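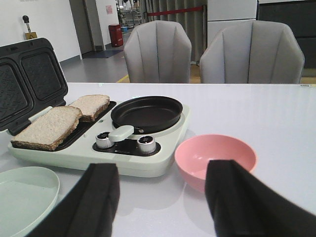
Bench notebook, breakfast corner – August, late morning

Starting a new page for the two-in-one breakfast machine, the mint-green one with the sandwich press on the left and the little frying pan on the right. My notes on it were scattered over the backs of three different test sheets and I couldn't find the one about the crumbs, so from now on it all goes in this entry and you can all read it.

What I want out of it: a breakfast for one person, toasted bread plus one fried egg, both ready at the same time, written up simply enough that any of us could repeat it for the Brarkthorpe small kitchen guide. They want the page on compact breakfast machines before the end of the month and I'd like ours to be the one with real numbers in it!

Bread. I'm going with whole-grain this time. The white sandwich loaf was fine but it squashed down to almost nothing under the lid and the diamond pattern went right through to the other side (pretty, but it ate like a cracker). Whole-grain holds up better. Two slices is what we're using, and they don't sit square on the lower plate unless you fuss with them. The one in back wants to ride up on the one in front, and if you close the lid like that you get a pale stripe where they overlap. So: lay them in, then nudge them apart before closing. I forgot this on the second run and got the stripe. It was still good with jam.

The crust side toward you is easier for getting hold of them later. I've been using the flat wooden spatula, not the tongs. The tongs tear the corners.

Lid. It tips well back, which I like, you get your whole hand in there. The latch tab is small and light green and I keep reaching for it too high up.

Pan. Round, black, nonstick, sits down in its own well. The handle is short. It's fine for steadying the pan while you work an egg loose, less fine if you have big hands and the press is hot next to you. I'd put a line about that in the guide. One egg fills it nicely. I tried two and they ran together into a sort of egg hockey puck, which I ate, but I wouldn't serve it.

Knobs. Two of them on the front panel under the pan handle. The markings between them are small and white and I have to lean in to read them without my glasses. Going to stick a bit of tape on our one with an arrow, if anyone objects please say so before I do it.

Runs so far, all in one morning:

First run, 3 minutes of warming up before anything went on. Bread came out warm but limp, egg white still runny around the yolk. Too short.

Second run, longer warm-up, 110 seconds with the lid down. Better. Color on the ridges, soft in the middle. This was the striped one.

Third run, same warm-up, 110 seconds again, slices moved apart. Even color all over. Egg went in 70 seconds before the bread and everything finished together. This is the one I'd write up.

I haven't tried it with cheese yet. I did butter the outside of one slice in the third run and left the other plain, and the buttered one was the clear winner, but it does leave a film in the waffle pattern that takes ages to get out. A soft brush and warm water once it's fully cool. The dishcloth just skates over the top of the diamonds.

Table things. The mint plate goes at the front left so you can slide the bread straight onto it, and the pink bowl stays on the right for cracking the egg into first. I like cracking into a bowl because bits of shell are a pain to fish out of a small pan. Could we please leave both where they are between runs? I went looking for the bowl yesterday and it was under the Tahiri tea towels. The white tabletop shows every single crumb, so wipe before and after.

Comparison with the Zutetti press we had in July: that one browned faster but it only did bread, so you needed a second burner for the egg, and the two of them together took up a lot more room. For a small kitchen I'd take this one. For a family, no, you'd be standing there all morning feeding slices in.

Shopping: another whole-grain loaf (the 400 g one from Culteneck, the slices are a good size for the plates), eggs, butter, tape for the knob arrow.

Next time:
– cheese between the slices, buttered outside, watch for leaks at the front edge
– a small pancake in the pan, one spoonful of batter to start
– press only, pan switched off, to see if the bread timing changes
– a thicker slice, to find out if the lid still latches

Batter is already mixed and in the fridge, second shelf, green lid. Please don't throw it out, I'll use it tomorrow morning.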